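A wobbly afternoon at Bellis, the garment-handling workshop in Presasden. One of the robot's grippers kept closing a moment late in October, and when the fault log finally came up on my screen it ran to 335 entries. I'd guessed 15 — shows what I know! Grultness, who make the control board, have told us to keep the speed right down and stay well clear of the arms until a new one arrives. 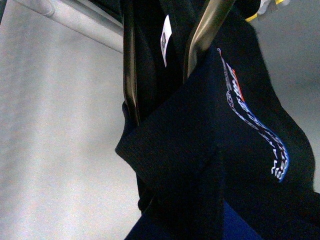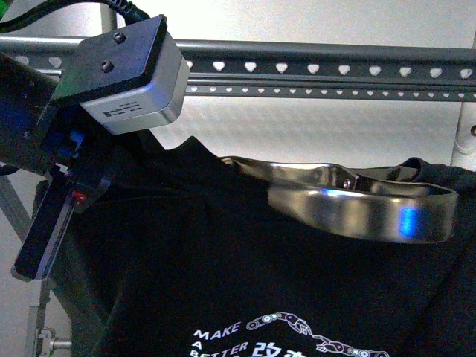 Black tops, metal scissors, the usual

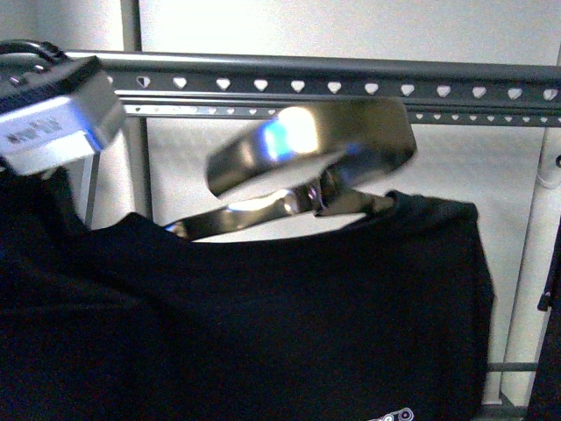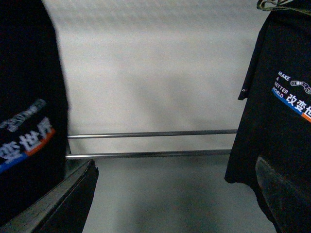

Emrys Griffiths wrote in to say the Rirkent site had the same late grip last spring, and that swapping the board did nothing for them until the cable was changed as well. He'd check that first, and he wouldn't trust the stop button until it had been tested with the arm under load. Morfudd Voyle has put the cable on the order and we're testing the button at 8 tomorrow.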